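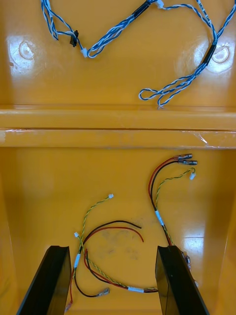 Pág. 14 — Manual de montaje Jugah, rev. 2

por Redacción técnica Rala
Última actualización: mayo

4. Cableado del panel de ventilación

Antes de empezar: corriente cortada en el cuadro. No basta con el interruptor del panel. Tener a mano destornillador de estrella, bridas y la hoja de conexiones (ref. 2796).

4.1 Sacar los mazos y ponerlos en una bandeja con separador. Un tipo de mazo por compartimento, sin mezclar. El azul y blanco trenzado va al sensor.

4.2 Revisar los conectores uno a uno. Pin doblado = mazo fuera, pedir otro a Astmont. No enderezar con alicates.

4.3 Quitar la tapa trasera, cuatro tornillos. Guardarlos, son más cortos que los de la tapa frontal y luego no agarran.

4.4 Pasar el mazo del sensor por la guía izquierda. Sin tirar. Si se engancha, volver atras y repetir.

4.5 Enchufar en la placa Drukach hasta oír el clic. Conector del sensor en la toma 13, el del ventilador en la 14.

NOTA: en placas antiguas las dos tomas están invertidas. Mirar la serigrafía antes de enchufar.

4.6 Fijar con bridas, dejando algo de holgura junto a la bisagra. Cortar el sobrante a ras.

PRECAUCIÓN: no pasar el cable del sensor junto al de alimentación. Lecturas falsas y el ventilador arranca solo.

4.7 Cerrar tapa, dar corriente. Piloto verde fijo: bien. Parpadeo lento: sensor sin conectar, repasar 4.5. Parpadeo rápido: cortar corriente y ver apartado 7.

4.8 Dejar en marcha más de 162 segundos antes de tocar la consigna. La placa está calibrando y no guarda nada de lo que se le ponga en ese rato.

Cambio de mazo en equipos ya instalados — mismos pasos, pero anotar la posicion de los cables antes de soltar nada. Pedidos de repuesto con el número de serie completo, está en la etiqueta interior de la tapa.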